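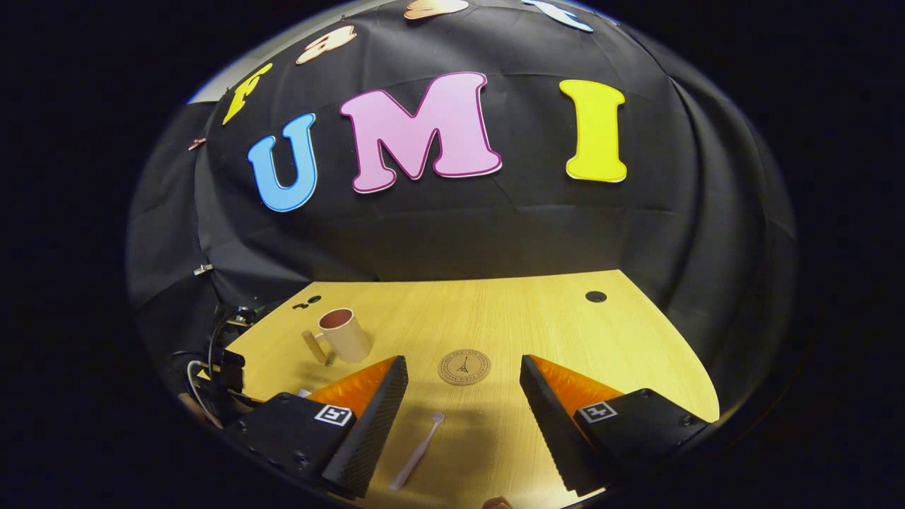
The Ferry Clerk

Fahad Gondal sold tickets for the Drarkidbridge ferry from a booth the size of a closet. He had a stool, a heater, a cash drawer and a window that slid to the left. The ferry crossed the river in eleven minutes and ran until the new bridge opened, which the county said would be in June.

He had been told he could transfer to the bus garage at Sirudico or take the payment. He had not decided. The form was in the drawer under the nickels.

In the mornings he sold most of his tickets before eight. Nurses went over to the hospital and the night shift came back. After that there were long gaps. He read the paper and then he read the parts of the paper he had skipped.

A woman came to the window one morning with a suitcase and a birdcage. There was no bird in it.

"Two," she said.

"Two people?"

"Two tickets. One for going and one for coming back."

"You can buy the return on the other side," Fahad said.

"I'd like to have it now."

He tore two from the roll and gave her the change. She put one ticket in her coat and the other in her glove. Then she stood by the railing with the birdcage at her feet until the boat came in, and he forgot about her.

She did not come back that day. He noticed because he closed the booth at nine and always watched the last boat unload, and she wasn't on it. It didn't mean anything. People stayed over. The return was good for the season.

His brother-in-law called that night about the garage.

"It's indoors," he said. "You get a locker."

"I have a booth."

"You have a booth until they cut a ribbon. Then you have nothing."

Fahad said he would think about it. He washed his plate and the pan and went to bed.

The captain was an old man named Avotiņš who had run the boat since before there was a booth. He took the fares himself in those days, out of a coffee can. He came up the ramp at noon to eat his lunch on the step, and Fahad slid the window open so they could talk.

"What will you do?" Fahad asked him.

"Fish."

"You don't like fish."

"I didn't say I'd eat them."

They watched the bridge. The two halves had come out from the banks all winter and there was a gap left in the middle that you could have fitted a house in. Men in orange vests walked up to the end of each half and looked across at one another.

"That lady with the cage," Avotiņš said. "She asked me how deep it was."

"What did you tell her?"

"I told her it depends on the rain." He folded his sandwich paper and put it in his shirt pocket. "She said her husband proposed to her on this boat. I said it wouldn't have been this boat. The old one burned. She seemed put out, so I said it might have been."

The weeks went on. The gap got smaller – a house, then a truck, then a door. One morning the men in vests shook hands through it. Fewer people bought season books, and Fahad stopped ordering them. He used up the rolls of tickets from the back shelf, which were green and had the old price crossed out.

On the last day they sold 221 tickets. Most of the riders had no business on the other side. They went over, stayed on the boat and came back, and took pictures of the water. A man from the paper asked Fahad how he felt, and Fahad said his feet were cold. It was printed that way.

The last boat came in at nine. He had the drawer counted and the heater unplugged when he saw the woman coming up the ramp. She had the same coat and a smaller bag. She had the birdcage, and there was a cloth over it now.

She stopped at the window and took the ticket out of her glove.

"I don't know if this is still good," she said.

"They should have taken that from you on the other side."

"The man wouldn't. He said to give it to you."

Fahad looked at the ticket. It was white, from before the green ones, and it had gone soft. He punched it and gave it back to her.

"Is there a bus?" she asked.

"There's one at the top of the hill. It comes every half hour."

She thanked him and picked up the cage. Something inside it shifted on its perch. He listened to her go up the steps, then opened the drawer and took the form out from under the nickels. He looked for the pen. It had rolled behind the heater, and he had to get down on his knees to reach it.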